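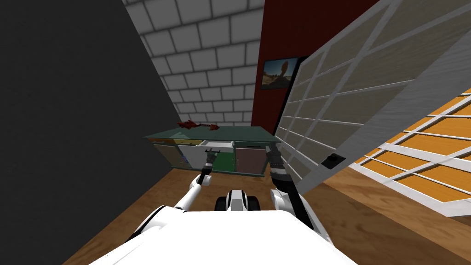 Horomton touch input log, data card

Horomton is a sliding-tile puzzle for phones and tablets. During development we logged how people moved tiles on the board, mostly to settle an argument about how far a finger has to travel before the game treats a tap as a drag. The log is released here in case it is useful to anyone else making a small touch game.

Contents

The release holds 772 play sessions, one file per session. Each file is plain CSV with a header row. A row is a single touch event: time in milliseconds from the start of the session, finger number, x and y in board units, and the tile under the finger, if any. Board units run from 0 to 1 on the shorter side, so phones and tablets can be compared without converting.

A separate file, levels.csv, lists the 15 levels used in testing, with the starting layout of each. Level 11 was redrawn halfway through. Sessions from before the change are marked "old" in the layout column and should not be mixed with the later ones.

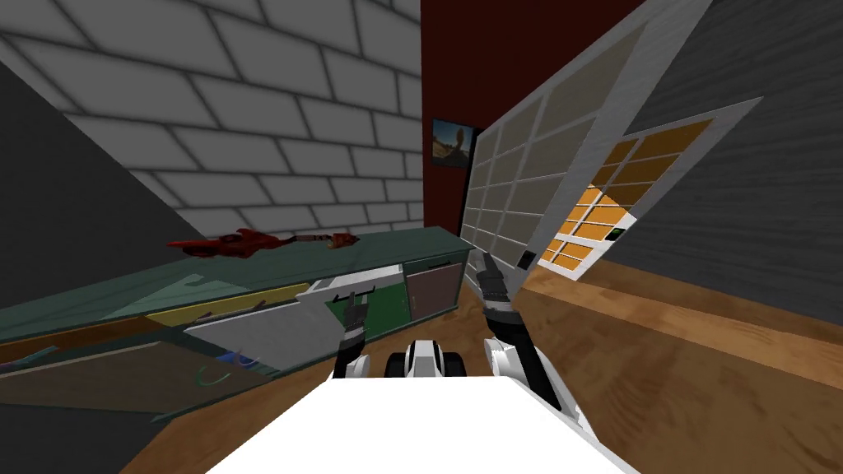
How it was collected

Players used a test build with logging switched on. They were told about it on the first screen and could turn it off. Inês Tavares wrote the logger and Pak-hei Cheung built the levels. No names, locations or device identifiers were stored. Players could stop whenever they liked, so plenty of sessions end in the middle of a level.

Known problems

Events are sometimes missing when a player used more than 3 fingers at once. The logger drops the extra ones without a warning.

On older tablets the clock can stall for up to 15 milliseconds when a level loads. We left these rows in - filtering them is easy, putting them back is not.

Left-handed play was not recorded as such. Houshang Taheri tried to work it out from the drag curves and gave up.
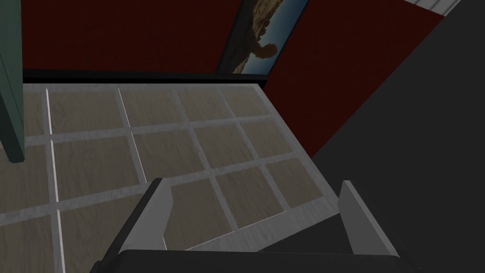 Loading the files

Any CSV reader will do. The script read_log.py joins the sessions into one table and removes duplicate rows. Run it from the top folder, as the paths are relative.

Licence and contact

Free to use and change, with credit to the Horomton team. The tile artwork is not included. Corrections go to Ruaridh Ogilvie through the issue tracker. Please give the session file name and the row number.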